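3.2 Collecting demonstrations by hand

Most of our earlier work used a leader arm that the demonstrator pushed around while a second arm copied it. It did the job, but it tied us to one bench in one lab, and new demonstrators needed a long warm-up before their motions looked like anything a person would do at home. For the Trirnau set we dropped the leader arm completely. The demonstrator wears the recording kit on shoulder and waist straps, holds one gripper in each hand, and simply does the task. We were surprised by how much fun this is, and by how quickly people stop thinking about the equipment.

Each gripper carries a cube printed with black and white fiducial markers. The head camera looks down over the work area with a very wide lens, so in most postures at least one face of each cube can be read. From the cube corners we recover the six-degree-of-freedom pose of the gripper relative to the head, and jaw opening is logged separately over the cable. Figure 4 is taken from the head camera during one of the lid tasks. The left jaws are wide open and pointed at a round metal lid lying on a white table. 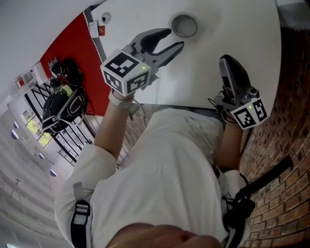
Wusitz Workshop on Robot Learning, Vol. 6, p. 500
Figure 4. Head camera view during a two-handed demonstration. Marker cubes are mounted on both grippers, and the left jaws are open toward the lid. No lens correction has been applied.

The strong curvature in Figure 4 is deliberate. We tried a narrower lens in April and lost the cubes whenever the demonstrator reached out to the side, which people do all the time when nobody is telling them how to stand. With the wide lens the table edge bows and the room leans over, but the markers stay in view, and the policy seems quite happy to learn from the raw picture. We correct the lens only for pose recovery. The images given to the network are resized and otherwise left alone.

Lids turned out to be a wonderful test object. A shallow metal lid flat on a smooth table gives the jaws very little to hold, and every demonstrator finds a slightly different answer. One of our most practiced demonstrators, Caradog Skyrme, likes to slide the lid to the table edge and pinch it there. Leena Lappalainen steadies one side with the right gripper and tips the other side up with the left. Both strategies appear many times in the data and we kept both. Earlier advice within our own group was to pick a single strategy and train everyone to follow it, but the mixed set gave us a policy that recovers much better after a missed grasp (Section 5.1).

The full Trirnau set holds 2,177 demonstrations. We held out 200 of them for offline evaluation, chosen by location so that no held-out table appears in training. Demonstrators were asked to work at their normal pace and to leave failed grasps in the recording as long as they then finished the task. Recordings in which both cubes were lost from view for a long stretch were dropped. Shorter gaps were filled from the inertial sensors in the grippers, using the Resance filter described in the appendix.

Transfer to the robot needs one more step. The Rautiainen arms have a shorter reach than most of our demonstrators, so we shift each trajectory toward the robot base until every pose can be reached, and discard the recording if no such shift exists. The jaws on the robot have the same shape as the hand-held ones, and grasp poses carry over without further tuning. Watching a motion recorded by hand play back on the arms for the first time was a real thrill for the whole group!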